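공용 공부방의 시계와 연필을 서랍에 넣지 말아야 하는 이유

트레스티아 학습공간 운영실 의견
2026년 9월 27일 일요일

공용 공부방의 비품 관리 지침 개정안이 회람되고 있다. 개정안의 핵심은 제4항이다. 이 항은 책상과 선반 위에 상시 노출되는 물품을 최소화하고, 시계와 필기구를 비롯한 소형 비품을 잠금장치가 있는 수납장에 보관한 뒤 신청을 받아 대여하도록 규정한다. 정돈된 공간을 제공하고 분실을 줄이겠다는 취지에는 본 운영실도 이견이 없다. 그러나 제4항이 그대로 시행될 경우 공부방의 기본 기능 가운데 일부가 손상될 것으로 판단하여 다음과 같이 의견을 제출한다.

먼저 배경을 밝혀 둔다. 트레스티아 공부방은 96석 규모로, 평일 오후에는 중고등학생이, 저녁에는 자격시험을 준비하는 성인이 주로 이용한다. 개방형 비품 선반은 일곱 해 전에 처음 설치되었다. 당시에는 벽시계 하나와 안내대의 볼펜이 비품의 전부였고, 이용자가 시간을 확인하려면 휴대전화를 켜거나 자리에서 몸을 돌려야 했다. 선반은 이 불편을 해소할 목적으로 들여놓은 것이며, 이후 품목이 조금씩 늘어 현재에 이르렀다.

개정안 작성 측은 현재의 선반이 어수선하다고 평가하였다. 이 평가에는 일부 타당한 점이 있다. 지난 5월의 점검에서도 용도가 불분명한 물건이 여럿 나왔고, 충전기 상자와 명찰 끈, 잉크가 마른 도장은 당일 처분하였다. 문제는 이러한 물건과 이용자가 매일 사용하는 물건을 개정안이 동일한 범주로 다루고 있다는 데 있다. 정리의 대상을 정하는 일과 정리의 방법을 정하는 일은 순서를 두고 논의해야 한다.

시계는 눈에 보이는 곳에 있어야 한다

시계를 대여 품목으로 전환한다는 발상은 시계의 용도를 지나치게 좁게 해석한 결과이다. 공부방의 시계는 한 사람이 빌려 자기 앞에 놓고 쓰는 도구인 동시에, 그 곁을 지나는 모든 사람이 시간을 확인하는 공용 표지이다. 수납장에 들어간 시계는 후자의 기능을 완전히 잃는다. 대여된 시계 역시 빌린 사람의 책과 필통 사이에 놓이므로 다른 이용자의 시야에서는 사라진 것과 다름이 없다.

휴대전화가 시계를 대신한다는 주장도 검토하였다. 기능만 놓고 보면 옳은 말이다. 다만 공부방 이용 수칙은 휴대전화를 가방에 넣어 둘 것을 권고하고 있으며, 이 권고는 이용자들의 요청으로 만들어졌다. 시간을 보려고 전화를 꺼낸 사람이 전화를 다시 넣기까지 얼마나 걸리는지는 각자의 경험에 비추어 판단할 수 있을 것이다. 한편으로 전화를 넣어 두라고 권하면서 다른 한편으로 선반의 시계를 치우는 것은 운영 주체로서 일관된 태도라고 보기 어렵다.

시계의 종류에 관해서도 의견을 덧붙인다. 본 운영실은 바늘이 있고 숫자가 또렷하게 인쇄된 소형 탁상시계를 공용 비품의 기본으로 삼을 것을 권고한다. 남은 시간을 면적으로 가늠할 수 있다는 점이 바늘 시계의 장점이다. 시험을 준비하는 이용자들은 시험장에서 쓰게 될 시계와 비슷한 것으로 연습하기를 원하며, 이러한 요구는 숫자만 바뀌는 전자식 시계로는 충족되지 않는다. 흰 바탕에 검은 숫자라는 평범한 조합이 가장 읽기 쉽다는 점도 오랜 운영을 통해 확인하였다.

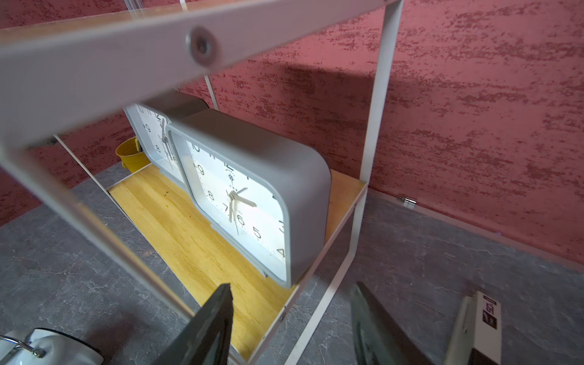 나무 선반판에 놓인 사각형 알람시계. 흰 숫자판에 검은 아라비아 숫자가 적혀 있다.

같은 모양의 시계를 여럿 두는 것이 낭비라는 지적이 있었다. 실제 운영에서는 그렇지 않다. 이용자가 한 개를 자리로 가져가더라도 선반에 다른 시계가 남아 있어야 공용 표지의 기능이 유지된다. 모양이 같으면 건전지 규격과 조작법도 같으므로 관리 절차가 단순해지고, 처음 방문한 사람에게 사용법을 한 번만 안내하면 된다. 디자인이 다른 시계를 한 점씩 모아 놓은 선반은 보기에 즐거울 수 있으나, 건전지를 교체하는 날마다 담당자가 뒷면을 일일이 열어 보아야 한다.

다만 앞뒤로 겹쳐 놓는 방식은 개선의 여지가 있다. 뒤에 놓인 시계의 숫자판이 가려지면 그 시계는 예비품에 불과하게 된다. 선반판의 너비가 허락하는 한 나란히 놓고 숫자판을 통로 쪽으로 돌려 두기를 권한다. 본 운영실도 이 원칙을 늘 지키지는 못하였음을 인정하며, 지침에 명문화된다면 이를 따를 것이다.

초침 소리에 대한 민원은 별도로 다룰 필요가 있다. 지난 의견 수렴에서 접수된 1,360건 가운데 시계와 관련된 의견의 상당수가 소리에 관한 것이었다. 조용한 열람 구역에서 초침 소리가 거슬린다는 호소는 정당하다. 이에 대한 적절한 대응은 무소음 제품으로 교체하거나 시계 선반을 열람 구역의 바깥쪽으로 옮기는 것이다. 민원의 원인이 소리인데 해결책이 수납장이라면 원인과 처방이 어긋난 것이다. 이마드 가넴 위원의 검토서도 같은 결론에 이르렀으며, 선반을 출입구 쪽 벽으로 이동하는 안을 제시한 바 있다.

높이를 나누면 혼잡이 줄어든다

개정안은 선반이 붐빈다는 점을 들어 선반 자체의 철거까지 검토 사항에 포함하였다. 본 운영실은 반대로, 선반의 단을 구분하여 쓰는 것만으로도 혼잡의 대부분이 해소된다고 본다. 작은 선반이라도 위아래로 두 단이 있으면 물건의 성격에 따라 자리를 달리할 수 있다. 윗단에는 수시로 보거나 집어 드는 물건을, 아랫단에는 정해진 활동에만 쓰는 물건을 두는 것이 원칙이 되어야 한다.

종이 둘 달린 알람시계와 체스 시계의 경우가 좋은 예이다. 전자는 멀리서도 시계임을 알 수 있고 누구나 곧바로 쓸 수 있으므로 윗단이 어울린다. 후자는 두 사람이 번갈아 시간을 재는 물건이어서 혼자 공부하는 사람에게는 필요할 때가 드물다. 토론 연습이나 대국 모임이 있을 때 꺼내면 되며, 평소에는 아랫단에 두어도 불편이 없다. 이때에도 숫자판이 앞을 향하도록 넣어 두면 찾는 사람이 다른 물건을 들어낼 필요가 없다.
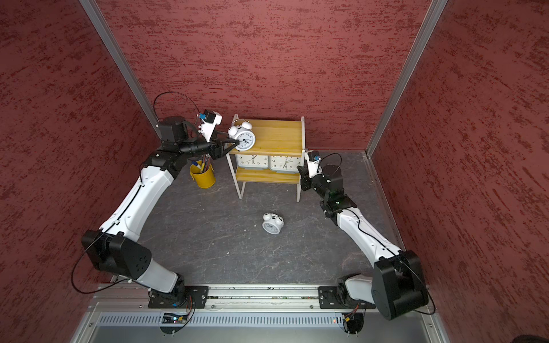
사우산 님리는 회람본 여백에 체스 시계만큼은 대여 품목으로 돌려야 한다는 의견을 남겼다. 두 사람이 동시에 쓰는 물건은 고장이 나도 서로 상대방이 눌러서 그렇다고 여기게 되고, 이용 기록이 없으면 누구에게도 상태를 물어볼 수 없다는 것이다. 이어서 모임이 열리는 시간에는 대여 장부를 선반 옆에 펼쳐 두면 번거로움도 크지 않을 것이라고 하였다.

경청할 만한 지적이다. 본 운영실은 체스 시계에 한하여 장부 기재를 병행하는 방안을 수용할 수 있다. 다만 보관 장소는 여전히 선반의 아랫단이어야 한다고 본다. 장부는 사용자를 기록하는 장치이고, 잠금장치는 사용을 막는 장치이다. 두 가지를 하나로 묶어 시행하면 이용이 줄어든 것을 관리가 잘된 것으로 오인할 우려가 있다. 체스 시계가 있는 줄 모르는 이용자는 이를 신청하지도 않을 것이며, 신청이 없다는 기록은 다음 개정에서 폐기의 근거로 쓰일 것이다. 과거 보드게임과 지구본이 그와 같은 경로로 목록에서 삭제되었다.

선반의 재질과 구조에 대해서도 몇 가지를 적는다. 흰색 금속 다리에 밝은 나무판을 얹은 형태는 관리가 쉽고 공간을 무겁게 만들지 않는다. 가구 공급처인 차문에서는 문이 달린 밀폐형 수납장을 대안으로 제안하였으나, 해당 수납장은 문을 여닫을 공간이 따로 필요하고 내부 상태를 확인하려면 매번 열어 보아야 한다. 사방이 트인 선반은 먼지가 앉는다는 단점이 있다. 그러나 눈에 띄는 먼지는 닦게 되고, 문 안쪽의 먼지는 연말 점검까지 남는다. 청소 일지를 검토한 결과도 이와 다르지 않았다.

윗단의 모서리 가까이에 시계를 두는 습관은 바로잡아야 한다. 집어 들기에 편하다는 이유로 물건이 차츰 앞으로 나오는 것은 자연스러운 일이지만, 통로를 지나는 이용자의 가방에 걸려 떨어질 위험이 있다. 윗단 앞쪽에 손가락 두 마디 정도의 여유를 두도록 선반판에 얇은 표시선을 그을 것을 제안한다. 안내문을 붙이는 것보다 효과가 있을 것으로 기대한다. 안내문은 이미 충분히 많다.

필기구는 한 통에 꽂아 둔다

필기구에 관한 조항은 제4항 가운데 가장 상세하며, 그만큼 재고가 필요하다. 개정안에 따르면 연필, 형광펜, 마커를 종류별로 소분하여 투명 봉투에 넣고, 이용자는 필요한 종류를 안내대에서 신청해야 한다. 분실률을 낮출 수 있다는 것이 근거이다.

공용 연필의 분실을 관리 실패의 지표로 삼는 것이 적절한지부터 묻지 않을 수 없다. 본 운영실이 최근 구입한 연필은 100자루이며, 비품 예산에서 이 항목이 차지하는 비중은 미미하다. 반면 연필 한 자루를 내주기 위해 직원이 안내대의 업무를 멈추고 봉투를 꺼내 장부를 작성하는 데 드는 시간은 예산서에 나타나지 않는다. 오마르 함단 위원은 이전 회의에서 이 점을 들어 소모품과 비품을 별도의 표로 관리할 것을 요청하였고, 본 운영실은 그 요청에 동의한다. 연필은 닳아 없어지도록 만들어진 물건이다. 누군가의 주머니에 들어가 집에서 닳았다고 하여 큰 손실로 볼 일은 아니다.

더 중요한 것은 필기구를 빌리러 오는 사람의 처지이다. 필통을 두고 온 학생, 연필심이 부러진 수험생은 대개 서두르고 있으며, 직원에게 말을 거는 일을 어려워하는 이용자도 적지 않다. 탁자에 놓인 연필통은 이들에게 아무것도 묻지 않는다. 공공 공간의 호의는 이처럼 절차가 없는 형태일 때 가장 널리 전달된다. 신청서가 한 장 추가될 때마다 가장 먼저 물러나는 사람은 그 물건이 꼭 필요하면서도 부탁에 익숙하지 않은 사람이다.

종류를 섞어 꽂는 것이 어수선하다는 비판에 대해서는 실제 사용 양상을 들어 답하고자 한다. 이용자는 한 번에 한 종류만을 찾지 않는다. 연필로 문제를 풀고 형광펜으로 표시를 하며, 모임에서는 마커로 화이트보드에 내용을 옮긴다. 이 물건들이 한 통에 있으면 한 번 손을 뻗어 두 가지를 가져갈 수 있다. 통의 색은 눈에 띄는 것이 좋다. 회색 탁자 위에서는 노란색이 잘 보이며, 이용자가 쓰고 난 것을 되돌려 놓을 자리도 분명해진다. 금속제 통은 쉽게 깨지지 않고 물수건으로 닦아 낼 수 있어 공용으로 쓰기에 적합하다.

물론 가득 채우는 것이 능사는 아니다. 통이 꽉 차면 필기구가 한쪽으로 기울고, 가운데 것을 뽑을 때 옆의 것이 따라 나온다. 뾰족한 심이 위를 향한 연필이 섞여 있으면 손을 다칠 수도 있으므로, 공용 통에서는 지우개 쪽이 위로 오도록 꽂는 것을 원칙으로 해야 한다. 이 원칙은 대체로 지켜지고 있으나 한두 자루는 거꾸로 꽂히기 마련이다. 아침 점검 때 뒤집어 꽂으면 그만이며, 봉투와 장부를 도입할 사유는 되지 못한다. 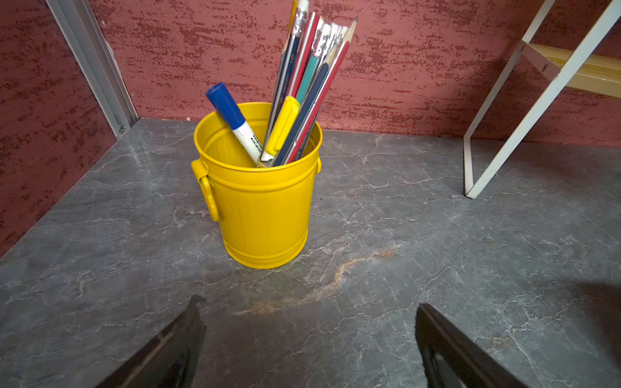
관리 부담에 관한 반론과 답변

보르지보이 블체크 위원은 개방형 선반을 유지할 경우 점검 인력이 추가로 필요하다는 우려를 서면으로 제출하였다. 위원의 계산은 모든 품목을 매일 대조한다는 전제에 서 있다. 본 운영실은 이 전제를 완화할 것을 제안한다. 시계는 주 1회 시각과 건전지를 확인하고, 필기구는 통이 눈에 띄게 비었을 때 보충하며, 체스 시계는 모임이 끝난 뒤 장부와 함께 살피면 족하다. 목록을 들고 선반 앞에 서서 품목을 하나하나 지워 나가는 점검은 월말 한 번으로 충분하다.

비품 납품처 비스톤이 제시한 통합 관리 방식도 함께 검토하였다. 품목마다 번호표를 부착하고 반출과 반납을 전산으로 기록하는 방식이다. 고가의 장비를 다수 보유한 기관이라면 고려할 수 있겠으나, 탁상시계와 연필이 주를 이루는 공부방에는 과도하다. 번호표가 붙은 연필을 쥔 이용자가 어떤 기분으로 문제를 풀게 될지도 생각해 볼 일이다. 라에드 세만 위원은 번호표 대신 시계의 밑면에 공부방 이름만 적어 두자고 하였고, 이 안은 비용이 들지 않으므로 즉시 시행할 수 있다.

미관에 대한 이견은 끝까지 남을 것으로 예상한다. 아무것도 놓이지 않은 선반과 탁자를 선호하는 이용자가 있고, 그러한 취향은 존중되어야 한다. 다만 공부방은 사용을 위한 공간이며, 사용의 흔적이 남는 것은 그 목적에 부합한다. 회의 자료에 첨부되었던 데보 열람실의 사례가 자주 인용되나, 그곳은 사전 예약자만 이용하고 개인 사물함을 제공하는 시설이다. 누구나 예고 없이 들어와 앉을 수 있는 공간에 같은 기준을 적용하는 것은 무리이다. 필통을 두고 올 수 있는 사람이 오는 곳에는 연필이 나와 있어야 한다.

수정 요청 사항

이상의 검토에 따라 본 운영실은 개정안 제4항을 다음과 같이 수정할 것을 요청한다. 첫째, 탁상시계와 알람시계는 상시 노출 품목으로 분류하고, 숫자판이 통로를 향하도록 나란히 배치한다. 둘째, 조용한 열람 구역에 인접한 선반의 시계는 무소음 제품으로 순차 교체하며, 교체 전까지는 선반의 위치를 조정한다. 셋째, 선반의 윗단과 아랫단의 용도를 구분하고 윗단 앞쪽에 여유 표시선을 둔다. 넷째, 체스 시계는 아랫단에 보관하되 사용 시 장부에 기재한다. 다섯째, 연필, 형광펜, 마커는 소모품으로 분류하고 통에 함께 꽂아 탁자에 비치하며, 연필은 지우개 쪽이 위로 오도록 한다.

용도가 불분명한 물건을 선반에 두지 않는다는 제4항의 첫 문장은 원안대로 유지하는 데 찬성한다. 이 문장은 오히려 강화할 필요가 있으며, 월말 점검에서 한 번도 쓰이지 않은 것으로 확인된 물건을 다른 부서로 이관하는 절차를 덧붙이기를 권한다. 이관 대상에서 시계는 제외한다. 보는 것만으로 사용이 완료되는 물건은 사용 기록으로 평가할 수 없기 때문이다.

본 의견에 대한 회신은 학습공간 운영실로 서면 제출하기 바란다. 선반의 현재 배치는 지침이 확정될 때까지 유지하며, 연필 보충도 종전과 같이 계속한다.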